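Our chapbook is at the printer
27 December 2024

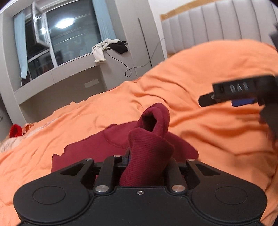
On Monday I sent the last corrections to the printer in Turdale, and now I can only wait. Ingegerd Berge's poems will be our second chapbook at Zemdale Press. We print 341 copies, and 100 of them are already promised to subscribers.

I made one mistake with the page numbers, which Ingegerd found in November, very late in the evening. I am thankful for her eyes. The cover paper is heavier than last time and it costs more, but the price for readers stays the same.

If you want to review the book, please write to me before we open the boxes. I answer slowly, but I answer.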